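The Stop Button Was Under the Bench

4 min read
January 22, 2019

Zernby put out its statement on the Lestport arm and it's two paragraphs long. Two. "Unexpected motion during a routine task." No injuries, thank God. Arm's back in service.

Not good enough.

What we know, and it isn't much. Arm was picking up small stuff off a table. It lost its position reading, kept going anyway, swung wide and hit a shelf. Somebody went for the stop button. Button was under the bench, behind a chair. It took 16 seconds to kill the power. Sixteen! Count that out loud sometime.

Zernby says the arm is slow and light so the risk was low. Fine. It still put a shelf on the floor. And the same model is going into 300 classrooms and shops by May, most of them with no fence, no mat, nothing but a sticker. A sticker is not a safety system.

I've heard the answer already. It's only desk work, it's pens. Sure. Desk work is where people lean in. They reach over to fix something while the thing is live, becuase it looks harmless. Lebrun had the same kind of fault last year and at least they published the log. We got to read it, argue about it, learn something. Zernby is sitting on theirs.
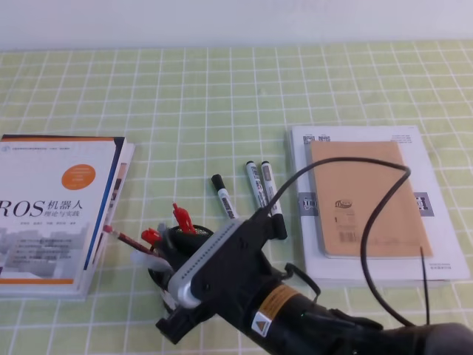
Karen's reply came in before I'd even finished this: put the button on the table where a hand can hit it, and stop the arm dead the moment it doesn't know where it is, and don't tell me that costs too much when the arm costs what it costs.

Agreed, all of it. I'd add the log. Publish the whole thing, bad parts too. Letside's shop floor has asked for it twice and got a form letter back. Until it's out they should pull the plug on every one of them, and yes I mean the classrooms to.

500 shares | 18 comments

Related
Lebrun fault log: what it showed
Letside workers want a say on new machines
Who checks the small robots?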